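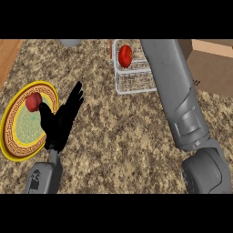
Rajitha Wickramasinghe
Contributing editor, robot learning pages

Demonstration gathering (simulated)

Demonstration gathering is the job of collecting worked examples for a robot to learn from, and the simulated kind is where it all happens inside a computer-drawn world. I've been doing it long enough to have opinions, so please read this entry as a mixture of reference and grumbling. The other editors have kindly let me keep the first person.

What it is

A person steers a robot through a task and the computer writes down everything as it goes: what the robot's camera would see, where each joint is, and what the person told it to do next. One complete go is called an episode, or a demonstration (people swap the words freely and so do I). A learning system is then trained on a big pile of episodes, and with luck it picks up how to choose the next movement from what it sees. The usual name for this is imitation learning.

Kitchens are hugely popular. A counter, a plate, a wire basket and something round and red will give you reaching, grasping, lifting and letting go, all in a small space. Two-armed robots with proper fingers are popular too, though they're a good deal harder to steer than the ones with a simple pincher!

How it's done

Most people wear a headset and some sort of hand tracking, and the robot's arms follow theirs. At Oscombe, where I learned, we used a program called Sumetti, which let you see through the robot's eyes. It takes getting used to — your own elbows seem to be in the wrong place, and a big grey forearm keeps wandering across the very thing you're trying to look at. Mortimer Esposito taught me to park the spare arm before starting and then forget about it. I still can't forget about it.

A normal session for me is 50 episodes, with a break when my shoulders complain. Between episodes the program shuffles things: where the plate sits, which fruit you get, the pattern of the worktop. This is called randomisation, and it stops the system from learning one particular kitchen by heart.

Keeping and throwing away

Not every episode is worth having. In one set I worked on, recorded in November, we made 3000 and threw out 168, mostly for fingers passing through things they should have bumped into. Dropped fruit is a trickier question. Mortimer binned every drop. I liked to keep the ones where the person picked it up again and carried on, as a robot that has only seen perfect goes has no idea what to do after a bad one. We argued about this a lot, over a lot of tea.

Stretching a small set

Some teams record a handful by hand and let software make the rest, by moving the objects and bending the recorded movements to fit. Promeck is the tool I know best for this. It's quick, but check the results by eye, please!

Limits

Drawn fruit is easier than the real stuff. It doesn't bruise, and its weight is whatever somebody typed in. Contact between fingers and thin wire is especially hard to get right, so a grasp that looks lovely on screen may not carry over to a real robot.

See also: Imitation learning; Randomisation; Rowlands method; Teleoperation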